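Sep 12, 2023
Packet storage, carpeted room

Continuing from the May entry. Purpose of the session: decide whether the divided cardboard organizer is good enough for the small packets, or whether we go back to the lidded trays from Zornham.

Stock position first. The list has 1,277 packets. The ledger has 1,264. I went through both with Nia Craddock and the difference is still open. Most likely it is the Mahuika lot, entered once on arrival and again in part when it was split between shelves. Ledger figure stands until Ibrahim Balogun has checked the delivery notes.

Room. Floor is carpet throughout. Packets that land on it do not slide, so they are easy to pick up flat-handed, but thin ones lie close to the pile and are hard to get a fingernail under. Dark packets are slow to find. Yellow shows up well. Llinos Mathias wants a light mat along the table; I would try it on one side first.
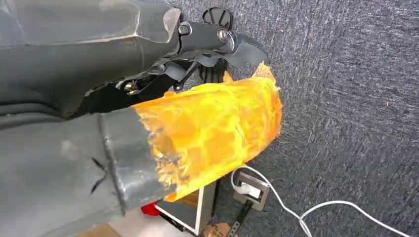 Fig. 1. Carpet, dark gray-blue with a fine diagonal streak. Compare yellow against it.

Same result as in May for color: labels for the new lot should be yellow or white, no grays. Gruvon can supply either. Order not placed yet.

Organizer. Corrugated cardboard, thin partitions, open top. Points noted:

Partitions are stiff enough if packets go in upright. Pushing one in at an angle bows the partition into the next compartment.
Cut tops are starting to wear. A strip of paper tape along each would help. Test on one row before doing the lot.
Nothing keeps the base in place on the table. It moves if a packet is pulled out quickly with one hand. Hefin Gough suggests non-slip sheet under the base. Cheap, worth doing.
Thin packets drop below the top edge and have to be fished out. A folded card in the bottom of the compartment brings them up.

Fill order: front row first, left to right, then the rows behind. Leave the label face toward the front edge of the table. Code 43 goes in last, it is the bulky one. 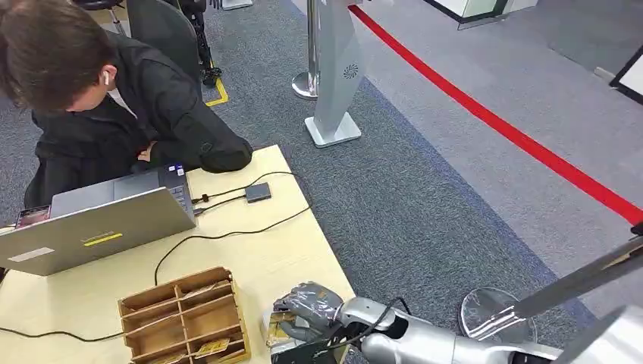 Fig. 2. Organizer on the table, most compartments empty. Laptop and cables sharing the surface.

Cables need attention. The long one takes up the middle of the table and hangs off the left edge, so anything laid flat on that side ends up on top of it. Run it along the back and clip it. The small black box near the back right can stay if it is fixed down.

Laptop position is acceptable for typing in codes, but the open lid blocks the view of the organizer from the chair. Move the organizer further right or turn the laptop a little.

Decision for now: keep the cardboard for 14 more sessions, then look at the partitions again. Plemitz quote for molded inserts is in the folder, not acted on.

To do
Tape on one row (Gough)
Delivery notes, Mahuika lot (Balogun)
Cable clips, back edge (me)
Mat sample, one side only (Mathias)

H. Gronow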